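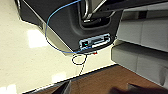

Matte black, with a bit of chrome at the top.

My daughter's club sent home a flyer for the winter speed and agility clinic, and I've had it on the fridge since Tuesday. Four sessions at the Starkimby indoor field, $896 if you sign up two kids, which we would be. I have read it maybe ten times now and I still couldn't tell you what they do there.

It says "elite movement coaching." It says "the Sudlow Method," with a little trademark sign. I went looking for the Sudlow Method and found the clinic's own website, plus a page selling the Sudlow Method to other clinics. That was it. No study, no before and after times, no coach from some other program saying he tried it and his kids got faster.

I should say I'm not against any of this. I coached rec soccer for a few seasons and I know what a good hour with a decent coach can do for a ten-year-old. Most of it is touches on the ball, a lot of small games, and somebody noticing that she always turns the same way. You need cones and pinnies. The clinic, as far as I can work out, has ladders, parachutes, timing gates and one coach to 18 kids.

I asked about that number. The woman on the phone was perfectly nice and told me it was "up to 18," and that the sessions run 60 minutes including warm-up, check-in and a talk about mindset. So take off ten for the warm-up, five for getting everybody in the door, and however long the mindset talk goes. Then put eighteen kids in line for a ladder. I did this math on the back of the flyer and it didn't improve my mood.

The part that really got me was the testing. Every kid gets a sprint time at the first session and again at the last, and the flyer says players improve by "up to 19 percent." Up to! Kids that age run a bit quicker the second time they do anything, partly from knowing where the start line is. Some of them will have grown. Some will have new shoes. I'd love to see what happens to a bunch of kids who just played tag in between the two tests - my money would be on tag.

Other parents on the team are split. A couple of them did the Devano camp last summer and said their boys came home tired and happy, and that's a fair thing to pay for if you have it. One family swears by Mekonnen, the futsal place across the river, where they more or less throw a ball in and let them play with a coach yelling now and then. It costs a lot less and the gym is freezing. My daughter went once with a friend and talked about it the whole ride home.

I haven't thrown the flyer out. She wants to go because two of her teammates are going, and I understand that completely. But I've asked if I can sit in on a session in February before I pay for anything, and so far they've told me parents wait in the lobby. I've written back to ask why.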